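In Defense of the Delay

I was sitting at the kitchen table with my second cup of coffee when the news came through that Prinville had slipped again. If you haven't been following along, Prinville is the little railroad town game from Wotine, set in 1868, where you lay track and try to keep the baker and the blacksmith from feuding. It was supposed to be out by September. Now it's "when it's ready," and the forum thread had 2486 replies before I finished my toast.

I read more of them than I should have. Most were angry, a few were funny, and one fellow had written what amounted to a short novel about his vacation days, which he had booked specially and couldn't move. I felt for him, I really did! I've planned a long weekend around a game myself and spent it cleaning the gutters.

But I find I'm on the side of the people making it, and I'd like to explain why, if you'll bear with me.
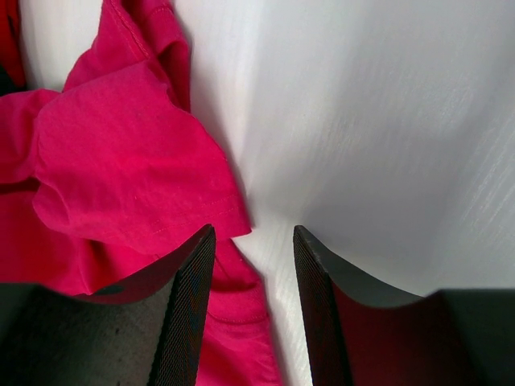
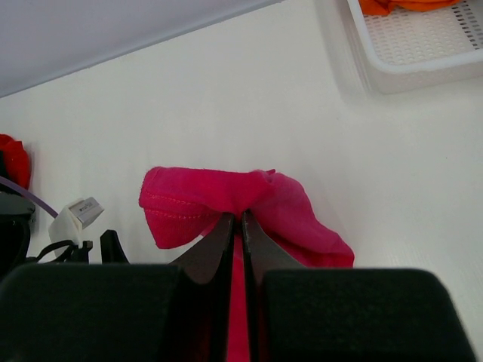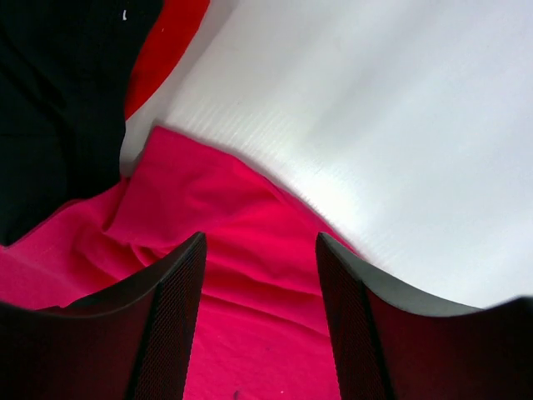
Years ago I bought a game called Bloxham on the very first morning. It had been promised for that date and by golly it came out on that date. The map wouldn't open. The second chapter ended in a gray room with no doors. My friend Bradley Fothergill, who is far more patient than I am, kept two save files going so he could hop back whenever one of them broke, and he still gave up before the harbor level. Jirnix patched it for most of the following year, and people tell me it's lovely now. I wouldn't know. I never went back, and I suspect a lot of us never did.

That's what I think about when somebody says a studio "owes" us a date. A late game costs me some grumbling and a bit of rearranging. A broken one cost me the only first playthrough I was ever going to get (and you do only get the one, especially with a story you care about).

Now, I do have a complaint, and it's with the way these things get announced. Wotine's producer, Sverre Nygård, put up a nice enough note, but it was all thanks and excitement and hardly a word about what was wrong. Is it the trains? The saving? Tell us! I'd forgive nearly anything from a studio that said plainly, "The bridges keep falling down and we can't work out why." And please stop taking full-price preorders before the thing can be played from one end to the other. If you don't have my money yet, I'm a much easier man to keep waiting.

I've left my own preorder where it is, for what it's worth. In the meantime I've dug out an old farming game and I'm up to my knees in turnips.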